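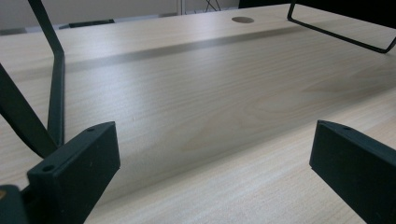 Inger Thygesen has been refinishing desks and tables in the same two rooms in Mapplebeck for 13 years, and most of what comes through her door is office furniture. Schools send it, small firms send it, and now and then a person brings in the desk they did their homework on. She likes pale wood best. A desktop with a fine grain, the lines running mostly sideways and a faint darker swirl somewhere near the right of center, is what she calls a quiet top. "You can put one in any room," she says. "It takes the light well. You get a bit of shine in the middle and it goes grayer toward the back, and that changes all day long."

I met her in April at her workshop on the edge of town, where she was waiting for a delivery from Lernness that was running late. She made coffee and we talked standing up.

Thygesen did not train as a woodworker. She kept the books for a furniture dealer in Tanevmont and got interested in what was being thrown out. "They would write off a desk over one ring from a mug," she says. "I started taking them home. My husband was patient until we could not get to the back door."

Her largest job so far was for Nestport, an office rental company with buildings in three towns. They had 112 desks and wanted all of them cleaned up over one summer. She took on two helpers and did them in batches.

"The first batch was a mess," she says. "We sanded too hard. If you have veneer on there, you have very little to work with, and you can go through it in a few seconds at the edge. We lost two tops that way. I paid for those."

Since then she starts every job by finding out what she is dealing with. She looks at the edge and the underside. If the grain on top carries on down the end, she is probably looking at solid wood. If there is a thin line along the side, she gets out the fine paper and leaves the power sander on its shelf.

I asked what people do wrong with a light-colored desk at home.

"Water," she says. "They wipe it with a cloth that is dripping and then they walk off. Wring the cloth out. Wipe with the grain, then go over it again with a dry one."

She is also not fond of spray polish. It builds up, she says, and after a few years the top feels tacky and holds on to dust. When a desk comes in like that she cleans it with a little dish soap in warm water, sometimes twice, before she decides if it needs anything more. Often it doesn't. She charges $35 for a cleaning and says those are her happiest customers.

Sunlight is harder to deal with. Some pale wood goes yellow, and it does it unevenly. "You move the lamp after five years and there's a nice round patch where the lamp was," Thygesen says. Her advice is to shift things every so often. A desk pad makes it worse if it never moves. She has had people bring in a desk with a perfect rectangle in the middle and ask her to make the rest match.

Can she?

"Sometimes. I sand the whole top back and start over. But that's a full refinish, and the price is different."

A full refinish on a standard desk is $515, with pickup and return inside the county. It takes her two weeks, most of it drying time. She puts on thin coats and rubs down between them. She used to offer high gloss but has stopped, as every fingerprint showed and people called to complain. Now she does matte or satin. Most people pick satin.

We got on to metal. Many of the desks she sees have stands or brackets in black metal, and she thinks black goes well with a light top. It also leaves marks. "Anything metal that stands on wood needs something under it," she says. "Felt, cork, I don't care. Those little stick-on pads are fine. Change them when they get grit in them, or you are dragging sandpaper over your desk."

She has a drawer of felt pads by the door and gives them away.

I asked about scratches, and she went and got a wax stick, the kind sold in hardware stores. For a small scratch on a pale top she picks a shade slightly lighter than the wood, rubs it across the scratch, and scrapes off what is left with an old plastic card. She tells people to try it under the desk first. Dents are another matter. On solid wood she will lay a damp cloth over the dent and touch it with a warm iron for a few seconds, but she does not recommend this to anyone who is unsure what their desk is made of.

Her own desk at home is beech. She bought it from the dealer in Tanevmont in her last month there, for less than the cost of the delivery, and has refinished it once. She keeps very little on it.

"I have a lamp and whatever bill I'm paying," she says. "I spend all day getting tops clear. I'm not going to go home and cover mine up."

The truck from Lernness came just after four. It had six tables in it, all of them stacked face to face with nothing in between. Thygesen looked at the first one for a while and then asked the driver if he had any blankets.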